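Kondeck review: the queer date-night card deck, played properly

OK so a bunch of you asked about Kondeck after the gift guide and I finally got through the whole thing. Quick and dirty review, I have a train.

What it is: a box of question cards for couples, made by and for queer people. Balora puts it out. Same people who did the coming-out journal I was kind of mean about in January. This is better. A lot better.

The cards come in 4 colors. Green is easy stuff, first crush, worst haircut, the TV character who tipped you off. Yellow is family. Purple is sex and you will want to be in the right room for it. Gray is future stuff — kids, money, where you'd move if you had to. You take turns, you can veto a card, and if you veto you owe the other person a question of your own. That last rule is the best thing in the box.

Played it with my boyfriend first. Two years in, figured we'd covered everything. We had not. Yellow card, "who in your family do you still edit yourself around," and that was the next hour gone. Good hour though. I found out about an uncle. 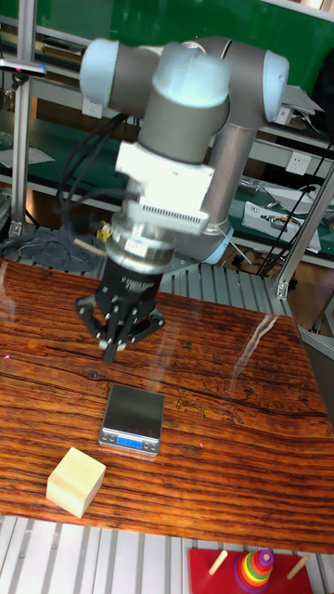
Second round was a double date with Ffion Lougher and Elin Meredith, who've been together forever and finish each others sentences. They blew through green in ten minutes. Too easy for them. If you've been together a long time just skip green, put it back in the box, start on yellow.

Things I liked. The writing is plain. It doesn't assume you're out to everybody, doesn't assume you're monogamous, doesn't assume you're 25 and live in a big city. There are trans-specific cards mixed through the whole deck instead of stuck in a little pack at the back. Bi people get asked about as bi people. Low bar I know. Most decks I've tried trip on it.

Also nobody has to keep score. Thank god.
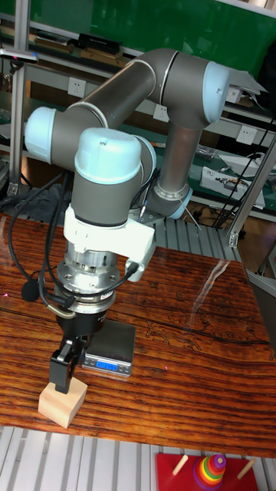

Purple. Everybody wants to know about purple. It's fine? Tamer than the box makes it sound, a few cards that made me blush, a few that read like a health class handout. Where it gets good is the pause before someone picks. Elin hovered over that stack like the robot arm up there with its gripper just over the little wooden block, so close, not commiting, while the rest of us yelled at her. She got "describe a kiss you'd do over." All that for nothing.

Gray is the serious one. Don't play gray on a second date. Wyn Probert tried it with a guy from the climbing gym and they were on elder care before the food came. There is no second half to that story yet, will report back.

What bugged me:

The box lid is loose. Mine came open in my bag and I was picking cards out of gum wrappers all the way home.

Repeats. There are at least three versions of "when did you know," and after the first one you're just saying the same thing slower.

The instructions talk about a "Brondordale mode" for groups up to 50 people and then explain it in two lines. I think it's for parties?? Couldn't make sense of it. Qianru Zou ran one at her book club and says she just made up her own rules.

And the print is small. Candlelight was a bad call on our part — but still, it's a date-night product, people are going to dim the lights.

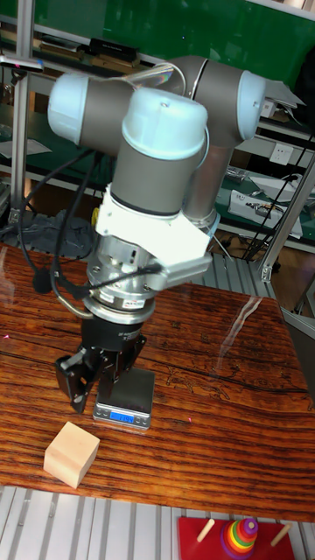 Robot arm above a wood-grain tabletop.

Should you buy it? If you're somewhere between six months and a few years in, yes. Brand new couples, borrow somebody's. Long-haulers, yes but only for yellow and gray, and the veto rule, which you can steal for free right now.

If you're choosing between this and the Craddock deck, get this one. Craddock is prettier but half of it is straight questions with the pronouns swapped, and you can tell.

Munther Khalaf wants his copy back btw so if you were hoping to borrow mine, it was never mine. Comments are open, tell me your worst yellow card.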